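Chimney fires: four in a fortnight

Thu 26 January
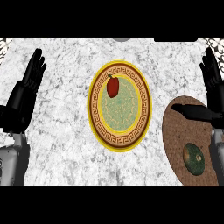 Four chimney fires on the Vullimley side since New Year, all of them in houses with a stove fitted in the last couple of years. Crew was out at the Thaler place until gone two in the morning. No one hurt, but the loft is a mess and the family are staying with relatives in Clerarton for now. Engelbert Strebel had a look at the flue next day and found tar the whole way up, which is what you get from burning damp wood with the air shut right down overnight. Please don't do that. Also had a kitchen call-out the same week, oil left on the ring while the veg was still being got ready. If you're doing a pepper or a squash, get it on the counter and chopped first, then light the hob. Pan on fire = heat off, leave it where it is, no water, get out and ring us.

Sweeping: Reto Reisinger is doing a round from Monday, 60 a flue, 85 if theres a bird guard to come off. Book through the station, not his home number, he has asked twice.

Hose fund stands at 1494. We need 2000 before the Kolidport order can go in, so tins are back out in the shop and the pub. Old alarms can be droped in the box by the side door. Take the batteries out please.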